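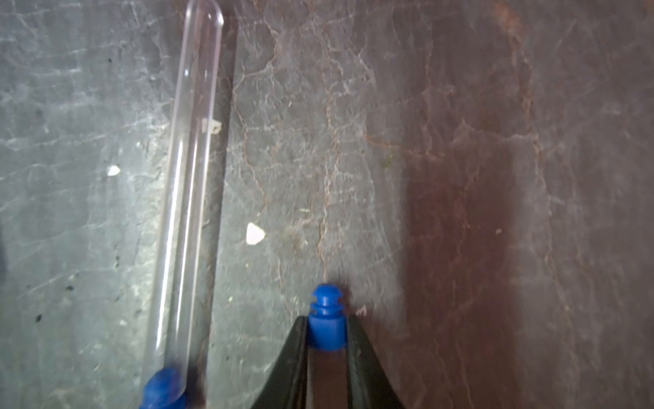

Una lectora nos escribe que a ella los tapones de goma se le quedan pegados al vidrio en cuanto guarda los tubos unas semanas, y pregunta si hace algo mal. ¡Para nada! Nos pasa a todos, y por eso empezamos por ahí.

¿Cómo quito un tapón atascado?
Con paciencia, girándolo despacio y sin hacer palanca -- el vidrio es más delicado de lo que parece. Un poco de agua tibia por fuera suele ayudar.

¿Puedo comprar tapones sueltos?
Claro que sí, en Felska los servimos en bolsas de 14 o de 200 unidades.
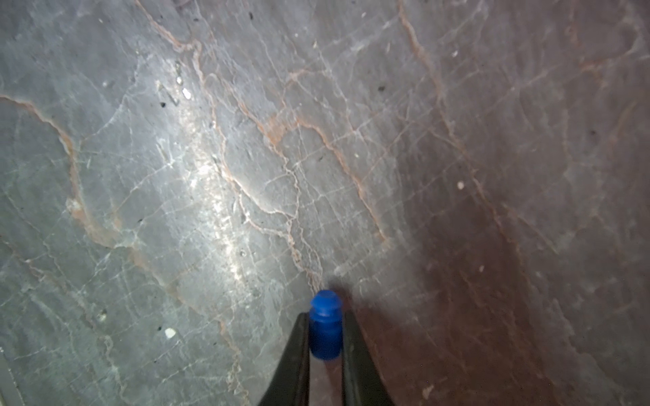

Eso sí, mida antes la boca del tubo, que un tapón demasiado justo acaba dando guerra.

¿Puedo trabajar sobre la encimera de piedra?
Puede, aunque le aconsejamos poner un paño debajo, porque los tubos ruedan con una facilidad pasmosa (y el mármol no perdona).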